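Ticket: label printer feeds blank labels, then skips every second one
Opened: 11/09/2023
Status: closed (see bottom)
Site: Totwood packing room, bench 2
Software: Kellonero Labels, desktop version
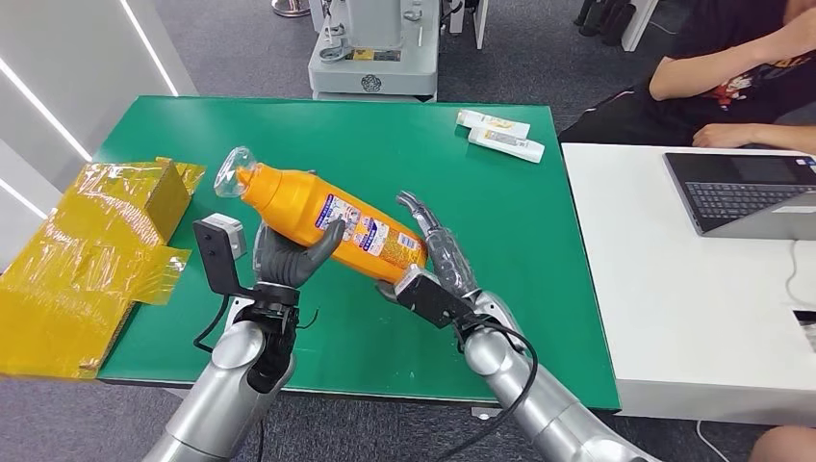
Totwood desk: is it only the bottle labels or does the shipping stuff do it too? And did anyone change the roll over the weekend, because the last ticket like this was a wrong roll and we lost a morning on it.

Bottle labels only. Shipping labels go out the other printer, that one's fine. Roll was changed Friday, same stock, same box, same supplier (Gazi). Checked the sticker on the core against the old one, they match.

What it does: send a job of 8. First label comes out blank. Second one prints but sits low, bottom line of small text runs off onto the backing. Third blank. And so on. Light goes amber at the end, then back to green by itself. No error on screen.

Tried so far, in order:

Power off, wait, power on. Same.
Different USB port. Same.
Different cable, the one from the office. Same.
Cleaned the print head with the pen. Came up a bit gray, so it did need it, but no change.
Printed the built in test page by holding the feed button. Test page is fine!! Nice and dark, nothing skipped. So I dont think it's the printer itself.

Totwood desk: agreed, sounds like page size. Open the driver, not the label program, and read me the stock size. Then open the label program and read me the size there. They're two different settings and they don't talk to each other.

OK looked. Driver says one height, program says another. Driver is taller. No idea who set it or when. Changed the driver to match the program, hit apply, sent the job again.

Result: no more blanks. But now the text creeps. First label good, by the last one it has drifted up enough that the top of the logo is clipped. So better but not fixed.

Totwood desk: creep means it isn't seeing the gap between labels. Look for "media type" in the driver. Should say gap or web, not continuous. After that run the calibration with the lid shut.

Media type was on continuous. Changed to gap. Ran calibration, it spat out a short strip of blanks and stopped. Amber light. Ran it again, amber again. Third time I opened the lid and the little sensor had a crumb of label glue right over it. Got it off with a cotton swab and some alcohol. Let it dry, calibrated, green.

Sent 8. All 8 good, text where it should be. Sent another 8. Good.

Then closed the program for lunch, came back, opened it, sent a job and it's back to blank every second one. Checked driver. Height has gone back to the old number. Media type back to continuous. So something is resetting it.

Totwood desk: are you changing it under Printing Preferences or under Printer Properties, Advanced, Printing Defaults? The first is per user and the Kellonero program ignores it on startup, it pulls from defaults. Also check how many copies of the printer are installed.

Two copies. One called Bench 2, the other called Bench 2 (Copy 1). Same port on both. The program was pointed at the copy, I'd been editing the first one half the time. Sigh.

Did this:

Removed Copy 1. It wouldn't go at first, there were jobs stuck in the queue. Stopped the spooler, cleared the folder, started the spooler, removed it.
Set the height and the gap type under Printing Defaults on the one that's left.
Opened the program, picked Bench 2 from the list, saved the template again so it remembers.
Restarted the PC.
Sent 8, good. Closed the program, opened it, sent 8, good.

One side effect, after saving the template the batch counter in the corner of the label went back to zero. It was at 2,717. Typed it back in by hand under Counters, Current value. Worth knowing before anyone else does this, write the number down first.

Totwood desk: noted, adding the counter thing to the help page. Can you leave it open overnight and run a full shift on it before we close? The Wamusero site had the same two copies problem in January and it came back after an update.

Ran the full shift. 6 jobs, different sizes, no blanks and no creep. One label jammed on the peel bar but that was me loading it crooked. Checked Printing Defaults at the end, still set right. No second copy in the list.

Turned off automatic printer install on this PC as well, per the Wamusero ticket.

Totwood desk: closing. If the copy shows up again reopen this one, don't start a new ticket please.

Will do. Old cable is back in the office drawer.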